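# Small bags, big orders: a quick talk with the pouch maker at Motlow

Squeezed in before lunch, at the back of the Motlow workshop, machines going the whole time. She talks while she trims threads. Doesn't stop.

It started with leftover canvas, she says. "I had a roll end from Esten and no plan. Made a pencil pouch for a neighbor's kid." Then more kids. Then a shop. Last November the orders hit 500 and she quit doing curtains.

Why bears? "Because I can draw a bear. My rabbits look like socks." The patch goes on while the panel is still flat, never after. She learned that one the hard way, 96 panels in.

The edges take longest. Binding in yellow-orange, all the way along, and a carrying strap up at the corner. "Corners are where I swear. You go slow or you get a pucker, and then teh whole thing gets unpicked."
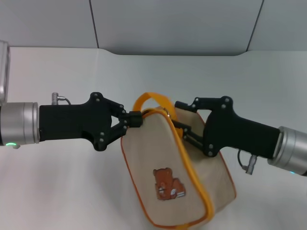
One customer at Seyoum wrote in to say the opening could be wider, her daughter's hand fits but a glue stick and a hand don't. Fair, says the maker. She's adding a bit to the next pattern. Not much, the flap has to still cover it.

Colors? People ask for navy. She's tried it. "Shows every bit of lint. Tan hides pencil, mostly."

Washing: cold, inside out, hang it by the strap. No dryer, the binding shrinks before the canvas does and you get a wavy bag.

Next is a batch of 74 for Maketti, a lunch size, lined this time. She isnt sure about the lining. The first sample's on the shelf behind her, zipper in backwards. She'll redo it tonight, after the thread delivery.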